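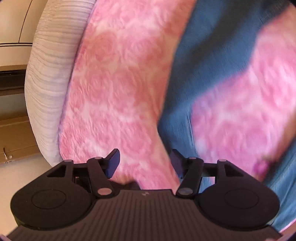

Why do people fold the same cloth in different ways at home? Mostly they follow the shelf where the cloth will be kept, and after that the habit they learned from a parent.

Figure 2. Fold of fabric in shadow.

4.2 Folds and storage

We visited 40 households in Predilton and Garkisholm in October, and asked one adult in each home to fold their usual washing while talking about it. The records contain 935 folded pieces. As in the earlier work of Calado and Yokoyama, we use the word "fold" for a turn of the cloth that the person makes on purpose. A turn that comes only from how the cloth was put down is called a "slack fold" and is not included in the total. The difference is not always easy to see. A slack fold can be deep and dark, and look very similar to the first turn of a towel (for the general look of a fold in shadow, see Figure 2).

In homes with narrow shelves, towels were folded in three along the length and then in half. Where the shelf was deep, people folded in half two times and did not care much about the edges. Bed sheets gave more trouble. Several participants stopped in the middle, opened the sheet and started again — one of them did this with the same fitted sheet until she rolled it and put it behind the others.

Kitchen cloths were often not folded at all. For this reason they are treated separately in Section 4.3, together with the cleaning rags.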